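The Lids Go Last

At Jitex, a supplier of table sets to hotels and canteens, the hardest job was never the lifting. It was the closing of small containers, up to 3,728 of them in one shift, and the wrists of the packers knew it. In March the company began to give a part of this work to grippers. Dolores Ruiz-Ortega, who has packed here for many years, was asked to help choose which part.

She chose the lids.

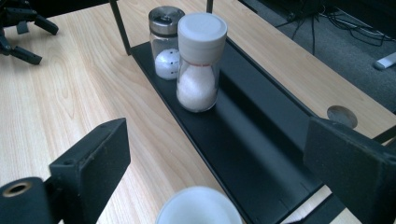
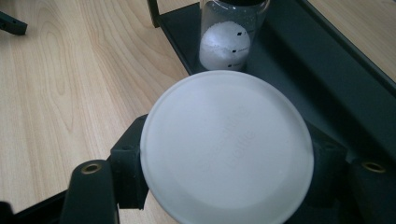 For the packers, the change is felt first in the hands and only later in the schedule. Ruiz-Ortega now spends her mornings beside two trial tables, and she speaks of the work in terms of pressure. A flat white lid must be held at its two edges, firmly enough that it does not turn, and a person learns this without words. To put it into words for a technician took her weeks. "I had to watch my own fingers," she says. "It was a strange feeling."

Her colleague Nimal Saha is less patient. He was moved from closing to checking, at the same pay, and he misses the talk along the old bench. The new post is quieter and asks more of the eyes. He has requested to change places every two hours, and the management has agreed to try it until summer.

Ruiz-Ortega would like one more thing, a higher stool.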